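3.2 Snacking at shared tables

I went into this part of the Nastby survey thinking price would explain most snacking. It didn't – distance did. Of 401 office workers, the ones who sat closest to a bowl ate the most, and few of them remembered doing it.
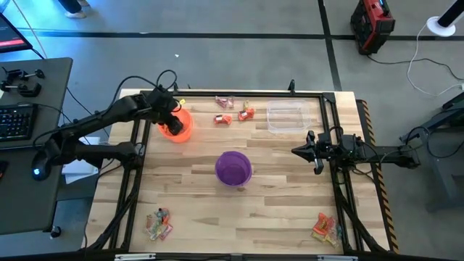 3.3 Wrapped or unwrapped

Wrappers slow people down, and I felt that myself at my own desk in March.

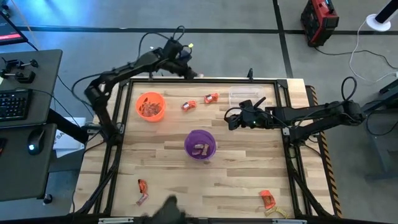 Figure 2. Wrapped candies and two bowls on a wooden tabletop.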